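The Recusal Sheet

A story by Hilde Segers

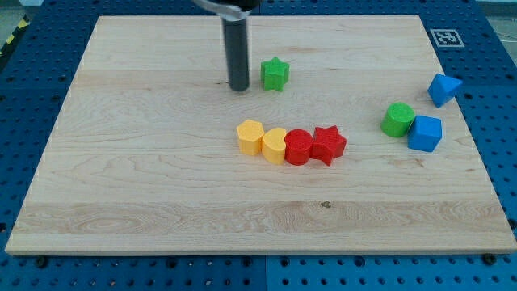
Photo: Omid Rezaei / Storero

The recusal sheet at the Harance Ledger was a single page with four columns: employee name, body or office, date declared, desks affected. It was kept in a gray binder on the shelf above the copy desk. Jamila Munshi had been managing editor for six years and had added lines to it for a school library board, two parish councils and the governing body of a swimming club. She had never added a line for a member of the newsroom elected to the county board.

Pascual Ojeda won the third district seat by 17 votes. The Ledger reported the result on page 2, under the byline of a reporter from the sports section, who had been assigned because he had not worked with Ojeda on any story. The article gave the totals, the turnout and the date of the swearing-in. It stated in the fourth paragraph that Ojeda was employed by the Ledger as a staff writer. Munshi had moved the sentence up from the ninth.

The policy, as written, ran to three paragraphs. The first permitted employees to hold elective office with the publisher's consent. The second required that the employee have no part in coverage of the body on which he served. The third said that questions of interpretation would be settled by the managing editor. The publisher, Manouchehr Ghaffari, had given consent in a two-line memo in September and had not mentioned the matter since.

Munshi took the binder into the small conference room and asked Ojeda to come in.

"County board," she said, and wrote it. "Desks affected."

"County government," Ojeda said.

"The county sets the road budget. You cover roads."

"I cover road closures."

"Who closes them?"

He considered this. "The county engineer."

"Who reports to the board."

She wrote down roads. She wrote down the landfill, the sheriff's budget, the fairgrounds lease and the water authority, to which the board appointed two members. Ojeda asked about the courts. The judges were elected separately, but the courthouse roof was a county expense, and a bid for its repair was pending. Munshi wrote: courts, building only.

"What does that leave?" he said.

"City council. Schools. Obituaries. Business, unless the business has a contract with the county."

"Grarkus has the plowing contract."

"Then not Grarkus."

He signed at the bottom. The form had no line for a signature, so he signed in the margin, and she initialed beside it.

The arrangement held until the first regular session. The reporter assigned to it was Lena, who was new, and who had been told by Munshi to treat Commissioner Ojeda exactly as she would treat the others. She sat at the press table with a recorder and the printed agenda. Ojeda sat at the dais, second from the left, in a jacket she had seen on the back of his chair that morning.

Item 6 was an amendment to the county's legal notice contract. State law required the county to publish its notices in a newspaper of general circulation. The Ledger had held the contract for as long as there had been one. The clerk read the item. The chair asked whether any member wished to declare an interest.

Ojeda declared one. He stood, said that he was employed by the contractor, and left the room by the side door. The clerk recorded the time.

The remaining members discussed the rate per column inch. One of them said that the Tehrani Shopper had offered a lower figure. Another said that the Shopper was free and was thrown on driveways, and asked whether a driveway was circulation. The county attorney said that he would have to look into it. The vote was tied. The chair ruled that the motion had failed, and that the existing contract would expire at the end of the term unless a majority could be found to renew it.

Lena wrote down the names and how each had voted. She went out by the main door and found Ojeda in the hallway, reading a notice about the boiler.

"It tied," she said.

"You shouldn't tell me."

"It's a public meeting."

"I'm recused."

"You're recused from voting on it. I need a comment on the tie."

"From whom?"

"From the commissioner who left."

Ojeda took some time over this. Under the newspaper's policy he could have no part in the coverage. Under the county's rules he could have no part in the decision. A comment to the Ledger would be a contribution to its coverage, and a refusal to comment would be reported as a refusal. He said that he would have to ask his editor.

"She's my editor too," Lena said.

They telephoned Munshi from opposite ends of the hallway. Lena got through first. Munshi listened and then asked her to hold while she took the other call. When she came back she said that the third paragraph gave her the authority to interpret the policy, and that her interpretation was as follows. A commissioner could be quoted. An employee could not be consulted. Lena could ask him any question she would ask another member, and he could answer it, provided that he did not suggest a word, a source, a spelling or an angle.

Lena walked back down the hallway and turned on the recorder.

"Commissioner, why did you leave the room?"

"I have a financial interest in the contractor."

"Without your vote, the contract failed. Did you consider that possibility?"

"Yes."

"Would you have voted for it?"

He opened his mouth and closed it again. "I won't answer that."

She filed at 9:40. The story was complete and correctly ordered, and Munshi changed only the verb in the second sentence. It ran on the front page. The headline said that the county might drop its newspaper, and the fifth paragraph said that Ojeda had declined to say how he would have voted.

Ghaffari came down from the third floor the next day. He had the front page folded under his arm. He asked Munshi what the legal notices were worth in a year, and she told him. He asked whether the policy could be amended. She said that the publisher could amend it at any time by memo.

"If he resigned the seat," Ghaffari said, "what happens?"

"The chair appoints someone until a special election."

"And if he resigned from here?"

"He could vote."

Ghaffari unfolded the page and read the fifth paragraph again. Across the room Ojeda was on the telephone with a funeral home, confirming the middle name of a retired machinist. He spelled it back, letter by letter, and typed it in.

"Don't suggest it to him," Ghaffari said.

"I wasn't going to."

She took down the binder and turned to the sheet. Under desks affected, after courts, building only, there was room for one more entry. She wrote: legal notices. Then she put the binder back on the shelf and asked Lena what she had for Saturday's page 2.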